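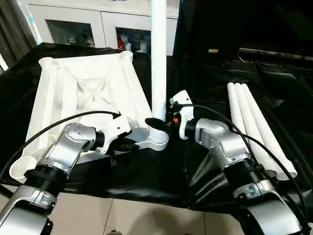 Travholm erweitert Beratungsangebot für Mieterinnen und Mieter

Diese Website verwendet Cookies. Mit der weiteren Nutzung erklären Sie sich damit einverstanden. Mehr erfahren | Akzeptieren

Die Wohnberatung der Gemeinde Travholm wird ab November um zwei Sprechstunden je Woche erweitert. Der Gemeinderat hat dem Antrag der Abteilung Soziales und Wohnen mit großer Mehrheit zugestimmt. Das Angebot richtet sich an alle Haushalte mit Hauptwohnsitz im Gemeindegebiet und bleibt kostenfrei.

Anlass für die Erweiterung ist die gestiegene Nachfrage. Im vergangenen Jahr gingen bei der Beratungsstelle über 3.000 Anfragen ein, überwiegend zu Nebenkostenabrechnungen, Mieterhöhungen und Kündigungsfristen. Die Wartezeit auf einen persönlichen Termin betrug zuletzt vier Wochen. Bei fristgebundenen Angelegenheiten, etwa einem Widerspruch gegen eine Kündigung, sei dies nicht vertretbar, heißt es in der Beschlussvorlage.

Die zusätzlichen Sprechstunden finden im Ortsteil Sanna statt, in den Räumen der ehemaligen Sparkassenfiliale am Kirchplatz. Dort war die Beratungsstelle bisher nicht vertreten. Bewohnerinnen und Bewohner der nördlichen Ortsteile mussten für ein Gespräch in das Rathaus fahren. Eine Voranmeldung ist für die offene Sprechstunde am Vormittag nicht erforderlich, für die Termine am späten Nachmittag wird um telefonische Vereinbarung gebeten. Der Zugang ist barrierefrei.

„Viele Anliegen lassen sich in einem ersten Gespräch klären, wenn die Unterlagen vollständig vorliegen“, erklärte Tamara Dinu, Leiterin der Abteilung Soziales und Wohnen. Ratsuchende werden gebeten, den Mietvertrag, die letzten Abrechnungen sowie den Schriftwechsel mit der Vermieterseite mitzubringen. Eine Vertretung vor Gericht übernimmt die Beratungsstelle weiterhin nicht. In solchen Fällen wird auf die örtlichen Anwältinnen und Anwälte sowie auf die Möglichkeit der Beratungshilfe verwiesen.

Im Gemeinderat war die Finanzierung zunächst umstritten. Italo Marchetti sprach sich dafür aus, die Mittel vorerst auf ein Jahr zu befristen und danach anhand der tatsächlichen Inanspruchnahme neu zu entscheiden. Dem hielt Thomas Cirillo entgegen, dass sich für eine befristete Stelle kaum geeignetes Personal finden lasse. Der Rat verständigte sich schließlich auf eine unbefristete Teilzeitstelle, verbunden mit einem jährlichen Bericht an den Sozialausschuss. Für die Einrichtung der Räume in Sanna werden einmalig 2.000 Euro bereitgestellt. Die Miete trägt die Gemeinde aus dem laufenden Haushalt.

Mit der Wohnungsgesellschaft Flimell, der größten Vermieterin im Ort, wurde zudem ein Verfahren für strittige Nebenkostenabrechnungen vereinbart. Liegt ein Prüfersuchen der Beratungsstelle vor, gewährt die Gesellschaft Einsicht in die Belege und setzt Mahnungen für die Dauer der Prüfung aus. Nach Auskunft von Tullio Sala, Prokurist bei Flimell, gilt die Vereinbarung für den gesamten Bestand in Travholm, einschließlich der Häuser in der Siedlung Drorneo. Für die dortigen Wohnungen steht im kommenden Jahr die Umstellung der Heizkostenabrechnung an. Die betroffenen Haushalte erhalten hierzu ein gesondertes Schreiben.

Die bisherigen Sprechstunden im Rathaus bleiben unverändert bestehen. Das Merkblatt zur Prüfung von Nebenkostenabrechnungen wird derzeit überarbeitet und liegt nach Fertigstellung im Bürgerbüro sowie in der Gemeindebücherei aus. Terminvereinbarungen für Sanna nimmt das Bürgerbüro ab sofort zu den üblichen Öffnungszeiten entgegen. Schriftliche Anfragen können auch in den Briefkasten am Kirchplatz eingeworfen werden, der werktags geleert wird.

Ansprechpartner für Rückfragen der Presse ist Guido D'Amico, Referat Öffentlichkeitsarbeit.

4 Mal geteilt | 2 Kommentare

Kontakt | Impressum | Datenschutz | © Gemeinde Travholm | Nach oben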